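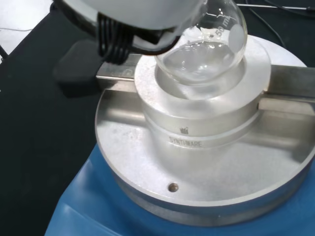 Dindo Navarro wrote:

> The Fortin hall instrument was at 269 cents flat of nothing in particular
> when I got there, meaning the tuner had set the middle octaves by ear and
> left the top alone. Two of the accompanists now want it raised to match the
> vibraphone. Can it go up in one visit before the September juries, or do we
> move the percussion students to Sarville?

I would leave out the 269 figure, as it makes no sense as an offset. If that is the page number in the service log, say so, because the log is what the shop at Bradico will ask for first.

On the pitch question: one visit is enough for a rough raise and a single fine pass. It is not enough for a stable piano. Expect the treble to drift within the first 18 hours of playing, more if the hall heat comes on. I would book the raise now and a second tuning the morning of the first jury.

The vibraphone is fixed at A442. The piano was last left at A440. That gap is small, about 8 cents, and most singers will not notice it. The percussion students will, in the slow movement of the Flolilo duo, where both instruments hold the same octave with no vibrato and the motor off. If only that piece is affected, move that piece. There are 3 entries for it on the list I have.

Sarville has the newer piano but a much shorter reverberation, and the voice students have been rehearsing in Fortin all term. I do not want to move them for the sake of three duos.

Other points from your earlier note:

The bench in Fortin has been replaced. The old one is in the storeroom and should not be used.

Page turners need to be named on the form. A blank means the student is supplying none.

Doors open at 8:30 a.m. Warm-up slots are still ten minutes, and the hall piano is not available for them.

Please send me the tuner's report for Fortin when you have it, with the measured pitch of A4 before and after. I will hold the Sarville booking until then.

Brittany Vachon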